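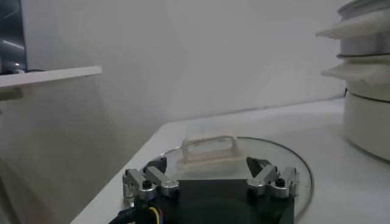
Magazine > Kitchen > Small Appliances

The Quiet Return of the Small Electric Steamer

Words by Benedita Antunes

Reading time: 8 minutes

Search articles, recipes, places

My grandmother steamed everything in a pot with a colander inside it and a plate on top, and when the plate began to shake she knew that the water was boiling well. I thought about this plate many times while I was preparing this article. For one month, in November, I cooked almost every breakfast and many dinners in an electric steamer, first at home and after that in the kitchens of other people, and I wanted to understand why such a modest machine has come back to so many countertops.

In my building there are 17 apartments, and I have now seen a steamer in more of them than I expected. The people who own one do not talk about it very much. They talk about their ovens and their coffee machines. The steamer stands at the end of the counter, near the wall, and it is used every morning.

The first person who made me look at it seriously was Laimutė Strazds. She has a small shop, Kelari, where she sells steamed buns and dumplings through a window to the street. She starts at five in the morning. The large steamers at Kelari are made for a restaurant and are as tall as a child, but in the back room she keeps a little electric one for trying new doughs, and it was this one that interested me.

"With the big steamer I make a mistake for the whole street," she told me. "With the small one I make a mistake for me and my sister."

Her sister, I should say, eats the mistakes with pleasure.

What the machine does

An electric steamer is a simple thing. There is a base that heats water, a basket with holes in its floor, and a lid. The steam goes up through the holes and around the food. Some models have one basket and others have two or three, one on top of the other, so that you can put fish below and vegetables above, or the other way around if you do not want your carrots to taste of fish.

I tried three models for this article. The Denix has two levels and a timer that rings too loudly. The Gondell is bigger, with a water tank that you can fill from outside, and it makes very even steam, but it needs a lot of space and I had to move my bread box to the floor. The third was an old Pacheco that I borrowed from a cousin, with one dial and no timer at all. I liked the Pacheco most, and I must admit that one reason is that I could clean it in two minutes.

The price is a part of the story too. I paid 184 for the Gondell, which I think is too much for boiling water, although I understand what the money is for. The tank is well made, and the baskets do not move when you carry them. For somebody who cooks for two, a simpler one is enough.

The bun test

Laimutė Strazds says that a steamer must be judged by plain buns. Broccoli forgives everything, and a potato will be cooked sooner or later in any machine. A plain bun shows each fault on its skin. If water drops on it from the lid, there is a mark. If the steam is too strong, the skin becomes wrinkled. If the buns are too close, they grow together and tear when you separate them.

So I made buns. I am not a baker and my first dough was heavy, because I was impatient and did not let it rise. The second was better. I followed her method, which I write here as she gave it to me, with flour, warm water, a little sugar, yeast, and a spoon of neutral oil. You knead until the dough is smooth, and then you knead a little more when you already believe that you have finished. You leave it under a cloth until it has doubled. You press the air out, divide it, form the balls, and let them rest again, each one on its own small square of paper.

The paper is important. Without it the bun sticks to the metal, and its floor stays behind when you lift it. Laimutė cuts her squares from ordinary baking paper, a bit wider than the bun. The corners can turn up in the steam and this does not matter, only they should not cover all the holes. I cut mine too large the first time, and the bottoms of the buns came out wet like a sponge.

Then there is the question of space. In a small basket it is very tempting to put one more bun. Please do not. The dough grows again in the heat, and the steam needs a free way between the pieces. Four is a good number for a basket of medium size, and if you have guests you can cook a second batch while they are eating the first. 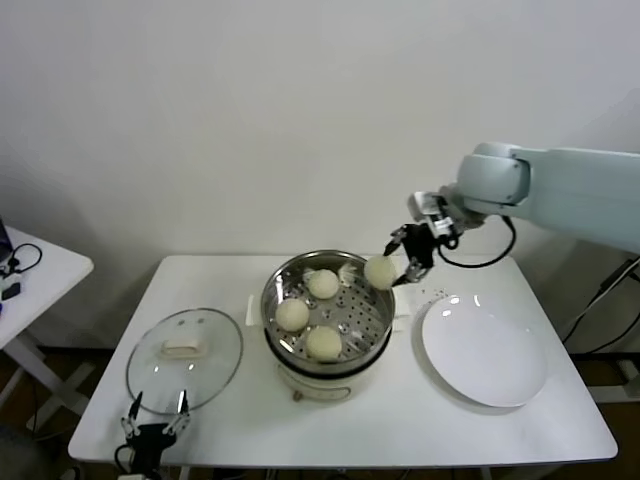
Plain buns, one of them held in the air between the steamer basket and the plate.

When to open the lid

Every cook I met had an opinion about the lid. The most common advice is to turn off the heat and to wait some minutes before opening, so that the buns do not meet the cold air suddenly and fall down. Laimutė waits four minutes. At home I tried waiting and not waiting, and with my own buns I saw a difference, the impatient ones were flatter and had a skin like an old apple.

When you open, lift the far side of the lid first, so that the steam goes away from your face and from your hand. Do not turn the lid over above the food, since all the water that has collected on it will run down exactly where you do not want it. Some cooks tie a cloth around a lid to catch the drops. With an electric model I am more careful with cloths, and I only do it if the corners are tied well on top, far from the base.

I prefer a glass lid to a metal one. You can see a little, at least at the beginning, before it becomes white with steam, and it stops you from opening every two minutes to look. The handle also deserves your attention in the store. A small round knob is pretty but it is difficult to hold with a kitchen glove. A loop handle with enough room for the fingers is much more comfortable. I tried it in the store with a thick glove on my hand, and the seller at the counter was very patient with me.

It helps to decide before cooking where the lid will go. I know this sounds like a small matter, but with a hot lid in one hand and no free place on the counter one makes bad decisions. Now I clear a part of the counter first, and I put the plate next to the steamer, on the side of the hand that I use. The plate should be large and flat. If you put hot buns in a deep bowl they sit in their own steam and become soft underneath.

More than buns

After two weeks I had eaten enough buns and I began to use the steamer for other things. Eggs are very good in it. They peel more easily than my boiled eggs, and you do not need to watch a pot. Sweet potatoes take a long time but they keep all their taste. Yesterday's rice becomes soft again in a few minutes, in a bowl with a small spoon of water. I had bad results with zucchini, which lost its color and its will to live, and with chicken breast, which was correct but very sad until I made a sauce with ginger and scallions.

Fish was the best surprise. I put a piece of cod on a leaf of cabbage, with salt and some thin slices of lemon, and the kitchen did not smell afterwards. My husband, who does not like fish days, asked when we would have it again.

There is also a disadvantage, and it is limescale. Where I live the water is hard, and after ten days the heating plate of the Denix had a gray crust. White vinegar and water, left for half an hour and then poured away, took most of it. You should read the booklet of your own model before you do this – the Gondell wants citric acid and says no to vinegar, in very large letters.

The people who read us have their own ideas, of course. The magazine has 4000 subscribers, and when I asked in the newsletter what they cook in steam I received letters for many days. One reader makes a whole lemon pudding in a cup. Another one warms corn tortillas in a folded towel. A man wrote two pages about artichokes, and I have tried his way, with a slice of garlic between the leaves, and he is right.

Before you buy

If you are thinking about a steamer, measure your counter first, and also the height under the cabinets. Steam goes up, and it is not good for painted wood. I pull mine forward to the front part of the counter when it works and push it back when it is cold.

Look at the floor of the basket too. Metal baskets with many small holes are easy to wash and they do not keep the smell of the food. Plastic ones are lighter, and you can often put them one inside the other in the cabinet, but the ones I used became a bit cloudy. Ask if it is possible to buy a new lid separately. I asked this in three stores and only one could answer me.

At Kelari, when I went back to return a borrowed tin, the little steamer was working again. It was a new dough with pumpkin, and Laimutė Strazds was not satisfied with the color. She gave me one in a paper napkin through the window, and I ate it while I was walking to the bus. I thought that the color was fine. She has changed it since then, she wrote to me, and now there is less pumpkin and a little more sugar, and they are sold out before nine.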